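Deposit for shared storage unit, who gets it back?
Posted by Naomi Massawe, 5th June

Hi all, hope this is the right section. Me and a friend took a storage unit together at Devdale in January. We paid a 500 deposit, split down the middle, but only her name is on the contract becuase I was late that morning and she just signed. Now I want out and she wants to keep the unit. Devdale say they only talk to the account holder. She says I get my half when she closes it, could be years. Is there any rule on this? Nothing in writing between us. I do have the bank transfer to her.

Mercy Kioko
Short version, Devdale owes you nothing. Your deal was with your friend. Doesn't matter that it wasn't written down, a spoken agreement can still count, just harder to prove. The transfer helps a lot. Check what you typed in the reference line, if it says "deposit" or "storage" you're in decent shape.

Then write to her. Email, not a phone call. Say what you paid, when, what it was for, and that you're leaving the unit. Ask for your half by a set date. Keep it friendly, you may want the friend more than the money.
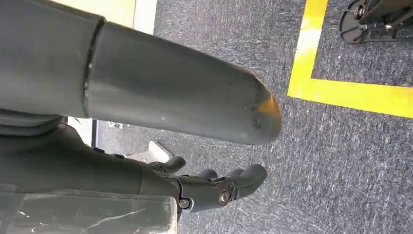
Nyokabi Makori disagrees on the email, says to talk first and only put it in writing after, a letter with a deadline in it made her own cousin stop speaking to her for 18 months. Fair enough. But follow up the talk with a text the same day so there's something on record.

If she won't budge, small claims. Look up the fee for your county before you file, and bring screenshots printed out. Some courts want 2 copies.

Kourosh Akbari
had this with Kestel, not Devdale. they let us swap the name on the contract, took one form. maybe ask her to find someone to take your half? new person pays you, she keeps the unit, deposit stays where it is. Also get your stuff out BEFORE you bring up money. just saying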